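Najwa Mahasneh
10/12/2021

ok small kitchen thread, because I've been putting this off since we moved and tonight I finally had 20 minutes and a podcast

1/ I got one of those black wire racks with the divider down the middle. My plan was spices. Spices do not fit well (the skinny ones tip over!) so now it's for the bigger stuff I grab every single day

2/ two dark jars with the red lids on the right, white bottle by itself on the left. I love a matching pair so much, you have no idea
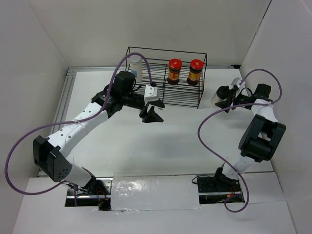

the rack so far, jars on the right where I like them

3/ Elsie asked why I don't just use the cabinet. Elsie, I am short and the cabinet is not. Next question

4/ still undecided about the rest of the left side. Oil? Vinegar? Quang says hot sauce, but Quang says hot sauce about everything

5/ if you're buying one, measure your counter first!! I returned one to Bestix already because it stuck out past the edge and I kept catching my sleeve on it

6/ next up is the drawer with all the takeout menus and dead batteries. Might be November before you hear about that one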